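Tokano closes seed fund at 3,000 applications

Tokano, the early-stage investment firm, has closed applications for its second seed fund after receiving 3,000 submissions, of which 908 met the published criteria. The first fund drew 1,000 in total.

Partner Warrick Harawira attributes the increase to a shorter form. Founders now supply a cap table, a bank statement and two pages of text. Pitch decks are no longer read at the first stage.

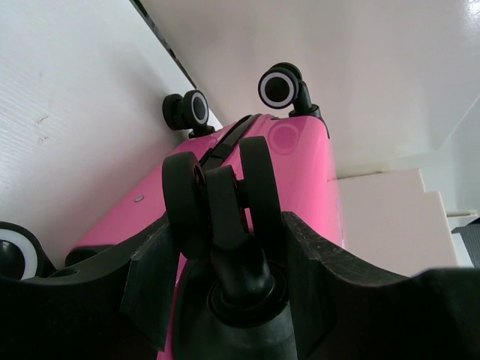

Spinner wheels on a pink hard-shell suitcase.

Eligible companies must be under three years old and must not have raised a priced round. Tokano invests through a convertible note with a fixed discount and no valuation cap, a structure Harawira concedes is unpopular with co-investors. "It is quick to sign, and the argument over price is moved to a point where there are sales figures to argue over," he says.
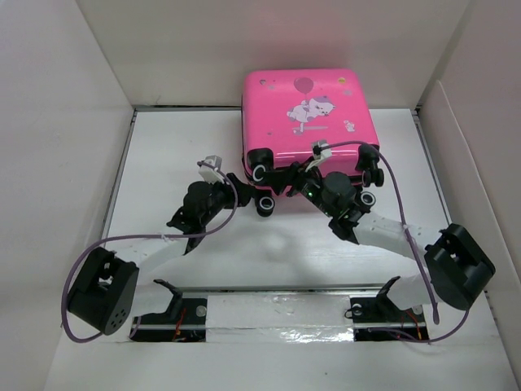 The fund will back eight companies in its first batch. Two have been named: Flarwood, which sells stock-control software to small retailers, and Mahuika, a payroll lender. A third, Brumemari, is in due diligence. Notes are to be signed in April, with follow-on money held back for companies that reach twelve months of audited accounts.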